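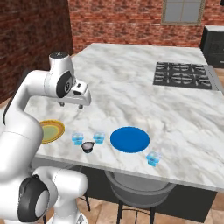 Matchday ground inspection - Gruststead, Hiltasier Road end and main stand

Completed before gates open for every home fixture. Comments below are from the Wednesday night cup tie. Kickoff 7:45, walk started 4:30.

1. Turnstiles
Gates 1 to 4 open and close freely: Yes
Counters set to zero: Yes
Comment: Gate 3 sticks on the return. Usable tonight, but it needs grease before the next league match.

2. Terrace, Hiltasier Road end
Crush barriers firm, no movement by hand: Yes
Steps clear and edges painted: Partly
Comment: Yellow paint is nearly gone on the bottom two steps. Also loose gravel at the corner flag side, swept up at 5:00. Licensed number for this end stays at 500 until the back wall is repaired.

3. Main stand
Seats fixed and numbered: No
Aisles clear: Yes
Handrails secure: Yes
Comment: All 263 seats checked. Row F has a cracked seat back by the aisle, taped off and not to be sold. The Ehlers advertising board at the front had come away at one end and was screwed back on.

4. Away section
Separate entrance unlocked from inside: Yes
Segregation fence pinned top and bottom: Yes
Toilets working and stocked: Yes
Comment: Visitors have told us to expect around 100. One steward on the fence is enough for that, two if they bring more.

5. Exits
All exit gates staffed from opening until the ground is clear: Yes
Exit signs lit: No
Comment: Sign over the car park gate was out. Bulb changed, working at 5:20. Please stop parking the roller in front of this gate - it was there again and had to be moved.

6. Floodlights
All lamps on at full power for 20 minutes: Yes
Emergency lighting tested: Yes
Comment: Northeast pylon slow to warm up. Jillineo have the fault report and will look at the control box in March.

7. Pitch and surrounds
Goal frames anchored, net hooks safe: Yes
Dugouts secure: Yes
Perimeter rail sound: Yes
Comment: Far goalmouth is heavy but the referee passed it. Old tent pegs found behind the home dugout and taken out.

8. First aid and PA
First aid room open, stretcher in place: Yes
PA heard in all areas: No
Comment: Speaker at the tea bar end is very faint. Steward there to repeat any safety announcement by loudhailer. Spare batteries are in the second drawer in the office.

Result: ground fit to open, with Row F seat closed.
Carried over: gate 3, step paint, tea bar speaker, northeast pylon.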